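I bought the Jindano roof box for our station wagon in August, before a drive of 1000 km to the sea and the same way back. It holds 400 liters and cost me 597 euros with the bars, which is more than I planned to spend. My neighbor has the bigger one from Beneš, but it does not fit our garage.

Mounting took me 20 minutes the first time. The clamps close with a loud click and I never needed a tool. The lid opens from both sides – very useful when you park next to a wall.

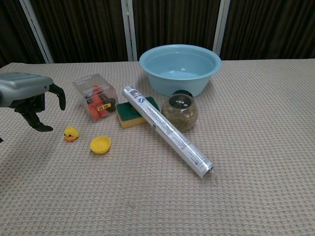 On the highway it is quiet up to 110 km/h. Above this speed there is a low whistle, and my wife heard it before me. Fuel use went up by almost one liter per 100 km. We had heavy rain for two hours and the bags stayed dry, only the rubber seal at the back had some drops on it.

What I do not like is the lock. The key is thin and it turns only if you press the lid down with the other hand. I wrote to the shop, Imotis, and they sent a second key, but it behaves the same. The manual is also poor, with very small drawings.

Four stars from me. For short trips I would take it off, the whistle is tiring.

Bohumila Gajdoš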